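Keeping handmade mugs and beer cups in good condition
By Forough Bakhtiari
January 7, 2019

I moved to Zunamwood with one suitcase of clothes and one box of stoneware, and the box was heavier. Since then it has become a full cupboard. Most of my pieces come from the Wedusex studio on Jonley Street, where they make tumblers and mugs for the small breweries of the region, and a few I made myself in their evening course. Those are easy to recognize, they stand a little crooked.

Readers have written to me after my September post about pouring beer at home, and many of the letters were about the cups and not about the beer. I collected my answers on this page.

The first wash

A new piece often has fine dust on it, from the sanding of the foot. Wash it by hand in warm water with a little dish soap, and go over the bottom ring with a soft brush. Then fill it with water and leave it on a folded paper towel for one night. If the towel is damp in the morning, the clay takes in water. You can still use such a cup for drinking, but empty it when you have finished and do not use it as a vase on a wooden shelf.

Most stoneware is fired well above 1,000 degrees Celsius, and people conclude from this that nothing in the kitchen can hurt it. The heat itself is not the problem. The quick change is the problem. I lost a very nice blue mug because I took it out of the freezer and poured tea in it. It made a small sound, like a fingernail on a window, and the crack went from the rim down to the handle.

Cooling a cup for beer

Put it in the refrigerator for 60 minutes, on the shelf and not against the back wall. This is cold enough for any ale I know. I do not freeze ceramic cups anymore. Rinse the inside with cold water just before you pour, and shake out the drops. The foam will behave better, and you will taste less of the cupboard.

If the beer goes flat very quickly, smell the empty cup. Usually there is a thin film of soap or fat inside. Wash it again with baking soda, one tablespoon in a bowl of warm water, and let it dry in the air with the opening up.

Gray lines on the glaze

These lines are from spoons and forks. The glaze is harder than the metal, so the metal leaves a mark on it like a pencil does. For a long time I believed my cups were scratched and I put them at the back. Then Mrs. Kavanagh from the course showed me the paste: baking soda with a few drops of water, as thick as toothpaste. Rub it in small circles with a damp cloth, wait for some minutes, rub again, rinse. On white and cream glazes it works very well. On matte black it works less well, and you must be gentle, a matte surface can become shiny in the place where you rubbed.

Do not use steel wool. I would also not use the green side of the kitchen sponge.

Brown rings from tea and coffee

Soak the cup with warm water and a spoon of citric acid. Half an hour is normally sufficient. White vinegar does the same but the smell stays in the kitchen, and my husband complains. Never mix either of them with bleach. If the glaze has gold or another metal color on it, leave out the acid completely and use only soap.

A cup with fine cracks in the glaze, the ones that look like a spider web, will take the color of tea into the cracks. Some people like it. If you do not like it, drink your tea from another cup, as I have not found a way to bring the color out again for longer than a week.

Dishwasher or not

The studio says yes for their standard tumblers. I say yes also, but with space. Most chips in my house came from two cups that touched each other during the whole program. Put the tall ones at the outside, the handles all turned in the same direction, and nothing heavy from above. Pieces with an unglazed foot need longer to dry than the program gives them. Stand them on a rack until the evening before you put them away, otherwise they smell like a cellar.

Everything with a cork, a leather strap or a wooden lid is washed by hand. For the cork I use hot water only, no soap.

The rough foot

If the bottom of a cup scratches your table, turn it around and rub the foot with wet sandpaper, grit 1,000, for a minute or so. Keep it wet all the time so that you do not breathe the dust. Wipe it, run your finger over it, and repeat if necessary. I do this with all my cups now before they come near the dining table – also with the expensive ones, they are not always better finished.

Small felt dots are another possibility, but they come off in the washing and then you find them in the filter.

Chips

A small chip on the foot is no reason for sorrow. Smooth it with the same sandpaper and continue. A chip on the rim is different. You can cut your lip, and the open clay holds dirt. I keep those cups for other work: one has the toothbrushes, one has the seeds that I collect in September, and one stands next to the stove with coarse salt. Glue from the hardware store will hold a broken handle for decoration, but please do not drink hot coffee from this cup afterward. I have tried, and the coffee was on my knees.

Storage

Do not hang a heavy mug on a hook by its handle if the handle is thin. Do not put more than two on top of each other, and lay a piece of paper towel or an old coffee filter between them. Cups with a narrow mouth I store with the opening up, so the air can move.

For moving to another apartment, I fill the inside with crumpled paper first and wrap the outside after. Most people only do the outside. The handle gets its own roll of paper before the whole cup is wrapped. In the box they stand upright, and if something moves when you shake the box softly, put in more paper.
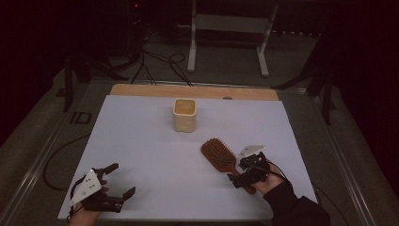 One last thing about boxes, which I learned too late: write the word "cups" on the sides as well as on the lid, because in the truck you will only see the sides. And carry that box yourself.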